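The cord box, or what I did with my week

So the cord drawer finally beat me. You know the one. Ours sits under the microwave, and for years it has been the place where every charger, adapter and mystery cable in the house goes to lie down with all the others. On 5th February I pulled on the handle, the drawer came out two inches, and something inside grabbed hold of the frame and would not let go. I had to slide a butter knife in there and saw back and forth until it gave up. It was the cord from a fondue pot. We gave the fondue pot to my sister-in-law before we moved to Sokville.

I wrote about the spice shelf in July and said then that cords would be next, and a few of you (hi, Godelieve!) have been asking about it ever since. Well, next has arrived.

Step one was dumping the whole drawer out on the dining table. I don't recommend doing this right before dinner. We ate on the couch for two nights. I pulled everything apart into single cords and ended up with 36 of them, which Stijn refused to believe until he went through the pile himself and got 36 too. Then he found one in his coat.

My first plan was a set of little zippered pouches, one per device, with labels. I got as far as the camera charger before I admitted I was never going to unzip a pouch to put a cord away. I barely close cabinet doors! So I went back to the plainest storage there is, a cardboard box with the flaps left open, and it has suited me so much better. You coil the thing up, you drop it in, you walk off. The adapters go in with their own cords still attached, because a loose adapter is how half this mess got started. 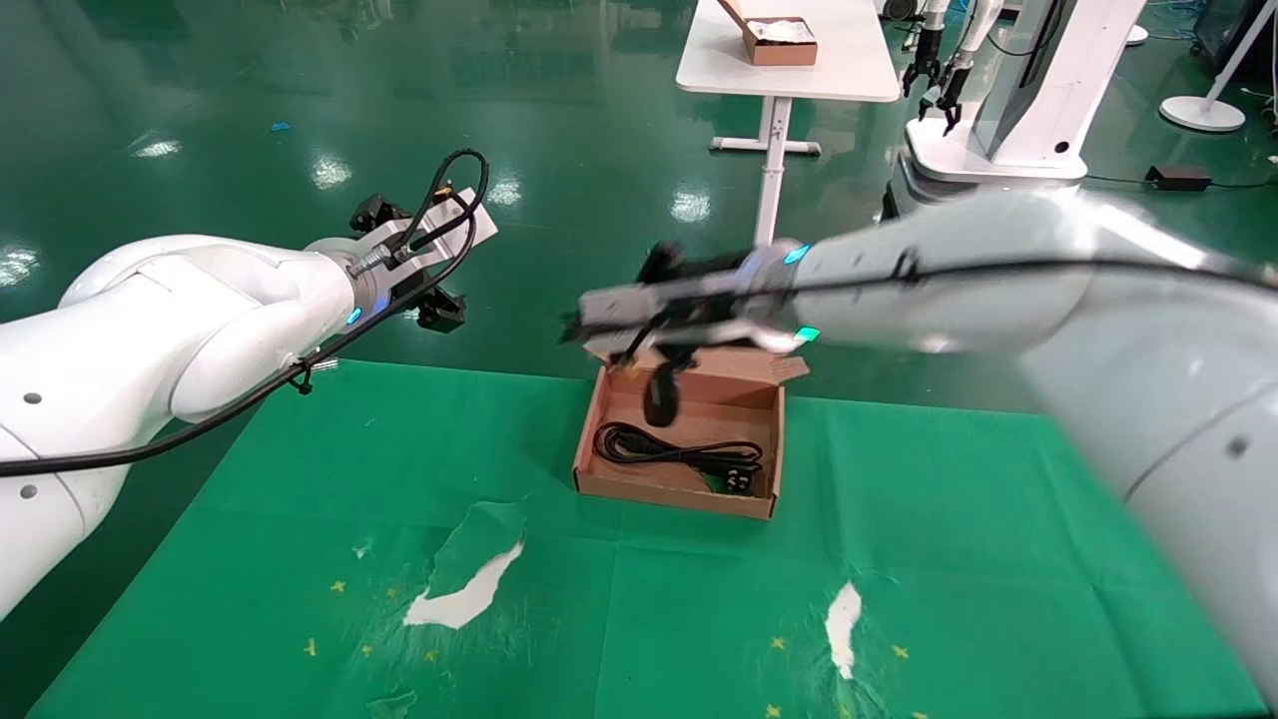 Do the cords need to be tied before they go in the box?
The short ones can go in with nothing on them, and anything longer than your arm should get a twist tie or a strip of Velcro so it doesn't wander into its neighbors.

I'm still learning how to coil, if I'm being truthful. I grew up wrapping cords around my elbow and hand, the way my mother did with the vacuum, and Iwona Zawadzka from my old office in Herport just about fell over when she saw me do it. She used to run sound for a church and she has Opinions. Her way is to let the cord fall into loops the size it wants to make, giving it a tiny roll between your fingers each time so it lies flat. It took me a whole evening of practice in front of the TV and I was bad at it. Then somewhere in the second episode my fingers figured it out and I coiled everything I could reach, including the lamp, which was on.

The power cords are the stubborn ones. Phone cables will do whatever you ask, but a thick black power cord remembers every bad way it has ever been folded. I laid mine out flat overnight, and that helped with most of them. I also like to leave the plug end on the outside of the loops where I can see it. With black cords the plug is the only part that tells you anything, and I got tired of unrolling a whole bundle only to meet the wrong prongs.

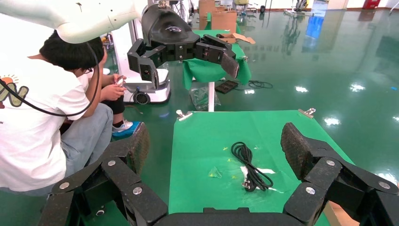 One power cord, coiled, with the plug where you can find it.

Now, the throwing away. I am soft about this. Every cord feels like it belongs to something I'll find the minute the trash goes out. Shiuli Sheikh, who lives across the hall and is much tougher than I am, came over with tea and made me hold each one up and name what it was for. If I couldn't say, it went in a grocery bag by the door. I cheated on 7 of them (I said "printer" every time, we have never had that many printers) and she let it slide, though she raised an eyebrow at the fifth. The bag went to the electronics drop-off behind the Grovusach hardware store, and I have missed exactly none of what was in it so far.

One thing I'd do differently is the surface I worked on. Our table has a dark finish, and black cords on dark wood are just misery, I kept patting around for them like I'd lost my glasses. By the end I'd put an old light towel down and it was so much easier to see where a loop crossed over itself. Any color that isn't black will do! Green, yellow, the awful beach towel with the parrot, whatever you have.

And set them down side by side before you box them up. I put the fat cords in first, at the bottom, and save the thin ones for the top. Thin cords are the real troublemakers — they'll look perfectly tidy in your hand and then let go as soon as you set them down, so give those an extra turn or a tie. If one goes floppy on you, shake it all the way out and start over. Trying to fix half a coil has never once worked for me. 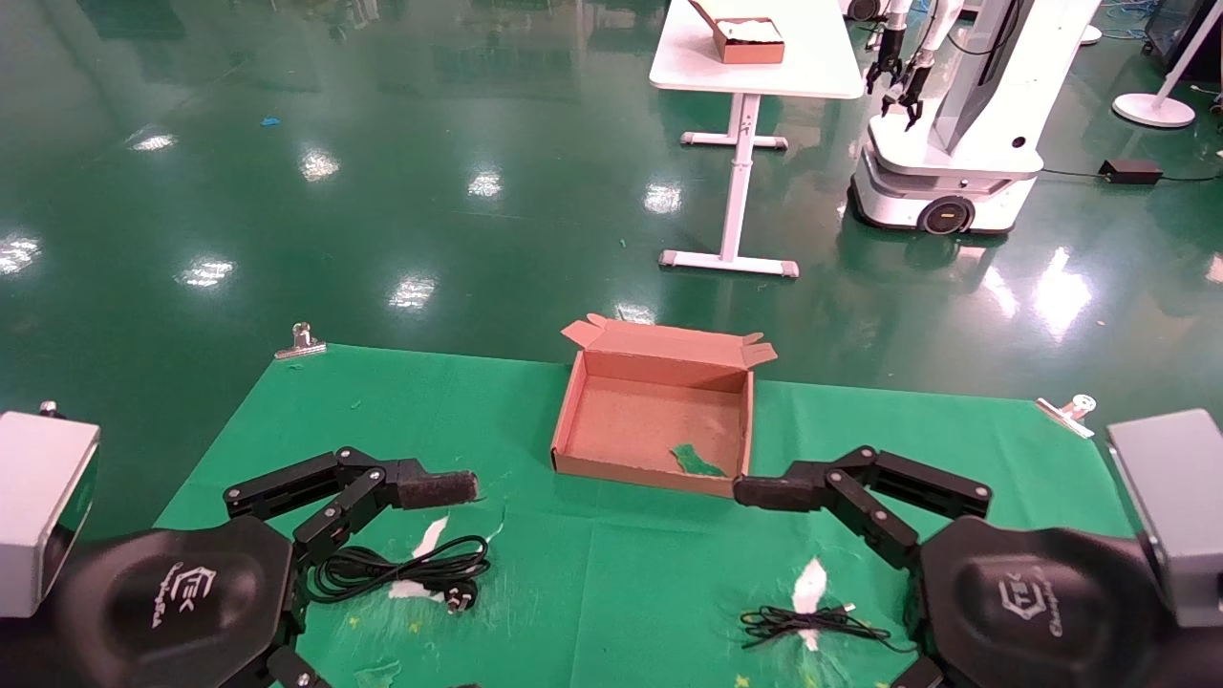
Two coils out in front, and room for both in the box.

Our box lives on the hall closet shelf now, next to the light bulbs. I wrote CORDS on the side in marker and Stijn added "(all of them)" underneath. The drawer under the microwave has dish towels in it and it opens with one finger. I keep opening it for visitors, who are very polite about it.

Next up is the bag of bags. If you have a system for that, leave me a comment, and please tell me how many bags you think is a normal amount, because I stopped at 56 and there was still a lump at the bottom.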